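Peditz site, building 4, parts hall. Quarterly check of bins, bin stands and floor anchors. Comments are entered next to each item; open items carry over to the next sheet.

Rating: OK / Watch / Fix.

## 1. Floor and aisles

- [x] Aisle lines visible along full length. **OK**
- [x] Drain covers seated flush. **OK**
- [ ] Joint filler intact. **Watch.** Filler is crumbling at the expansion joint by the north door. Pallet jack wheels drop into it when loaded. Same comment as in March.
- [x] No standing liquid. **OK**

## 2. Bin stands

- [x] Legs plumb, no visible bow. **OK**
- [ ] Anchor bolts present and tight. **Fix.** Two anchors on stand 9 turned by hand. Anchors replaced on one side only; the other side needs a longer bit than the one in the Mokness kit.
- [x] Load plate legible. **OK.** Plate on the stand by the scale reads 2,078 lb and matches the register.
- [x] Leveling shims in place. **OK**

## 3. Sheet-metal bins

- [x] Rims free of burrs and folded edges. **OK.** Run a gloved hand along the full rim, inside and out. A cotton rag will also catch on a burr and may be used on the inside faces.
- [ ] Corner seams closed. **Watch.** Hairline opening at one lower corner on a bin returned from Plinham. Length marked with paint pen for comparison.
- [x] Flared sides symmetrical, no dents deeper than a finger width. **OK**
- [ ] Bin number readable from the aisle. **Fix.** Stenciled numbers worn off on several older bins. Fekete stencils on order.

Dents in the flare are accepted if the metal is not creased. A creased dent is rated Fix regardless of depth, and the bin is tagged and moved to the repair rack before the end of the shift.

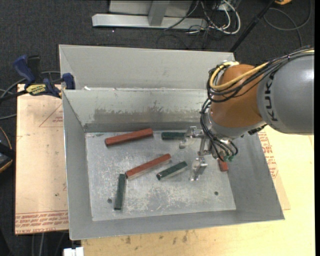 Martti Saarela objects to the crease rule as written: a shallow crease high on the flare carries almost no load, and tagging every one of them would fill the repair rack in a week. He would rate it Watch above the midline and Fix below it. Entered as a proposal. The present rule applies until the sheet is revised.

## 4. Handling and lifting points

- [x] Fork pockets straight and clear of scrap. **OK**
- [x] Lifting eyes not elongated. **OK.** Go/no-go pin used on all eyes.
- [ ] Sling tags current. **Fix.** One sling without a tag, cut up and discarded. Replacement not yet in the cabinet.
- [x] Stack height within limit. **OK.** Empty bins may be stacked up to 3 high. Full bins are not stacked.

## 5. Signs and lighting

- [x] Load limit signs posted at both ends. **OK**
- [ ] Light level at the repair rack. **Watch.** One tube flickers. Reading taken with it switched off was still above the minimum.

## Carried over

1. Joint filler, north door. Work order open.
2. Stand 9, remaining anchors. Stand kept empty until done.
3. Corner seam, Plinham bin. Remeasure at next check.
4. Stencils and sling, awaiting delivery.

Sheet closed at 2:40 p.m. Copy to the maintenance folder, original stays in the hall.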